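Company > Who we are > About Plisura

About Plisura

By Sveinbjörnsson

Plisura makes and repairs indoor footwear. The range consists of closed slippers, open-heel slippers and a small number of children's sizes. All of it is cut, sewn and finished on one site, on two floors. Cutting and storage are on the ground floor. Sewing, trimming and inspection are upstairs.

The company began as the repair counter of Drellico, a household textiles shop, and became separate when the shop closed. The repair counter still operates. Repairs cover seams, linings and trimmings. Soles that have split across the ball of the foot are not repaired.

Each style is built from an upper, a lining and a sole unit. Uppers are cut with the pile running towards the toe. Linings are cut 2 mm smaller than the upper at the opening, so that the edge turns inwards when sewn. Raised seams are left raised on textured fabrics, where pressing would flatten the surface on either side. Ribbons and pom-poms are attached last, by hand, after the slipper has been turned and shaped. 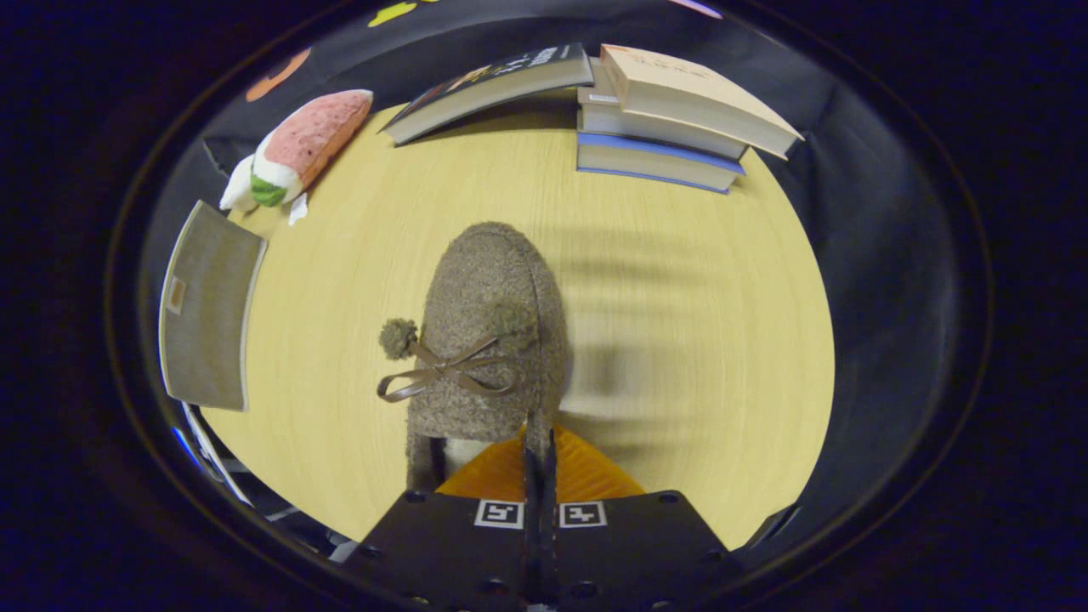
Drellico Yard, Fri 31 July

The fuzzy brown style has a nubby surface, a seam along the top and a thin ribbon bow between two small pom-poms. The light lining shows at the opening. Brown on brown is the hardest combination to inspect, as a pom-pom can sink into the fabric around it and look flatter than it is. Trimmings in this colour are therefore checked by touch as well as by eye.

Inspection covers 44 points per pair. The list includes bow length, pom-pom spacing, stitch tension at the heel and the match between left and right. A pair that fails on trimmings goes back to the bench. A pair that fails on the upper is taken apart and the lining reused where possible.

The pattern archive holds 1553 card patterns, of which 122 are in current use. The archive is indexed by last shape and then by size. Older patterns are kept flat and are not folded.

Care instructions are the same for all fuzzy styles. Brush dry with a soft brush. Wash by hand in cool water with the bow untied. Dry flat, away from heaters.

Plisura supplies shops directly and through the distributor Zestesico. Trade samples are sent out in single sizes only. The next trade list is issued in October.

Contact | Copyright Plisura | Back to top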